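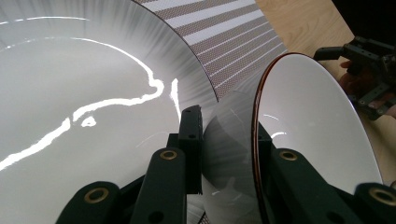

Gripper comparison – working group minutes
26th May, bench room, Sunari building

Present: Mostafa Saber (chair), bench team, controls team, one guest from Renditz
Apologies: purchasing

1. Minutes of the last meeting
Accepted with one correction. The Heta jaws were tested with the old firmware, so the slip results listed under item 3 should be struck.

2. Hand-held grippers, tableware set
The bench team reported on the linkage fingers with the flat perforated jaws. The task set is plates and bowls on a woven placemat, picked up by the edge. Each operator did 40 picks per dish type. Bowls went well. The large glazed plate was the slowest item, and two operators said they could not tell when the jaw had seated on the rim.

Dishes standing close together were discussed. When a bowl is tilted on its edge next to another dish, the fingers can close on both. Mostafa asked whether this counts as a failed pick. Agreed: it counts as a failure if the task sheet asks for one dish, and as a pass if it asks for both. The log sheet will get a column for it.

3. Camera on the gripper
Glare on glossy white dishes remains the main complaint. The controls team tried a lower fixed exposure and lost detail on the black fingers. A polarizing filter was suggested. The Renditz guest said they use one and accept the darker picture. The recording numbered 1783 will be used as the reference clip for all exposure settings so that results can be compared.

4. Two operators at one table
Running two grippers over the same placemat saves setup time, but the second tool often shows up in the first camera's view. Controls would like this kept, as the final cell will have two arms. Bench would like at least 10 recordings per dish with a single tool as well. Agreed to do both.

5. Arm and controller
The Türkmen controller holds position better at low speed than the Heta one, but its stop button wiring does not match our bench. No decision. Heta has offered a loan unit until September.

6. Pivot wear
Play was found in 4 of the finger links on the older tool. Spare pins are in the gray cabinet. Links are to be checked before each session and the check initialed.

Actions
Saber – revise log sheet, circulate before the next session
Controls – order polarizing filter, repeat exposure test
Bench – single-tool recordings, replace worn links
Purchasing – reply to Heta on the loan unit

Next meeting: to be set once the filter arrives.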